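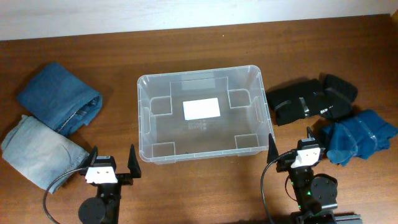
Your reader at Cekotora wrote back after our last report to say that she liked the lodgers best, that she could have done with fewer rate books, and was there any chance of hearing what became of the draper's family at the top of the road? Well, yes, there is, and I'm glad someone asked, so I'll start with them.

Progress report, Pickering house histories
4th February

The draper's family are the people at the house called Nikari. When I last wrote I had them arriving in 1894 and then nothing until the 1911 census, by which time there was a widow, two grown daughters and a boarder who gave his trade as piano tuner. I now have most of the middle. The draper took a second shop in 1899, borrowed against the house to do it, and gave the shop up again in 1903. The mortgage papers were in with a later bundle of deeds which the present owners very kindly let me read at their kitchen table. He died in 1906, and his will leaves the business to his brother and the house to his wife "for so long as she shall remain unmarried", and she stayed there until 1922. I was quite cross on her behalf by the time I'd finished copying it out.

I still can't say where the name Nikari comes from. There was a family story that he'd seen it on a ship, but I've been through the shipping columns in the local paper for three years either side of the building date and found no such vessel. If it was a ship she may never have come near Yorkshire. I've written the story up as a story and left it at that.

On to the general work. You gave us 300 pounds for certificates, copies and travel, and it has gone further than I feared. Most of it went on probate copies and on two trips to the record office, one of which was a washout (the volume I'd ordered was away being repaired and the message hadn't reached me). The receipts are in the envelope with the signed copy of this report. We promised you 30 houses by June. The road itself is done from the station end up to the chapel, and what's left is mainly the short terrace behind, where the numbering changed in 1908 and everything has to be worked out backwards from the neighbours. It's slow! I've been laying the census pages side by side and following the baker, who luckily never moved, and whoever is next to him must be at the old number 7, which is now 15.

The terrace has thrown up my favourite find so far, though. A laundress living there in 1881 turns up again ten years later as the owner of her own house and the one beside it. I'd assumed an inheritance, but there's nothing in the probate calendar under either of her names, and the conveyance shows she paid for the first in instalments to the builder – quarterly, over six years. I'd like to give her a proper page to herself if you don't mind the booklet running a little over.

About that booklet. Bomum have quoted for printing and their price holds until the end of June. They can do it with a stitched spine, and the old Ordnance Survey sheet would go across the middle pages. I'd rather have that than a glossy cover, but it's your money too, so do tell me if you feel strongly. Permission for the map is sorted. Permission for the wedding group outside the chapel isn't, as the lady who lent it wants to ask her cousin in Canada first.

Things I'm behind on: the index of occupiers, which I keep putting off, and the school log books, where I've got as far as 1887 and the headmaster's handwriting gets worse every winter. I've also got one plain mistake to own up to. In the autumn report I said the corner house was built for a doctor. He rented it. The builder's own sister had it first, and I've put the corrected page in with this one, so please swap them over in your file.

The next lot of pages should reach you before Easter, with the terrace in and the index at least started.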